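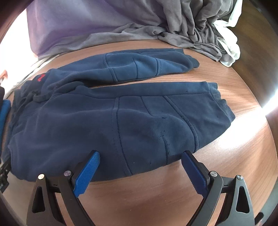 **Folding work resumes after finger pad fault**

January 4, 2023

Recording on the garment folding task is running again at Dronesden after a stop caused by loose finger pads on the hand-held grippers. No one was hurt. One child's jacket was torn at the sleeve.

The fault first showed up in October as a bad grip on heavy fleece. The operator closed the jaws on a cuff, the pad slid on its mount, and the cloth dropped out. It was logged as an operator error, and that was a mistake on our part. When the Trimosberg group went back through 1,584 recorded folds, they found 22 with the same slip. Most involved sweatpants or hooded tops, where the seams are thick and the jaws close at an angle.

The cause was the adhesive under the pads. It softens after a long session, and the pad creeps toward the tip until a corner lifts. A lifted corner is what caught the jacket.

Pads are now changed after every 200 folds, and Mạch is supplying a mount with a small lip to hold the lower edge. Gendano has two sets on trial.

Until the new mounts arrive:

- Press each pad with your thumb before you start. If it moves, tag the gripper and take another.
- Keep fingers out of the jaws while the trigger is live.
- Set aside garments with snags or pulled stitching and note them on the sheet, so old damage isn't counted as new.

The 22 folds have been taken out of the training set. Slips should be logged under "hardware" from now on.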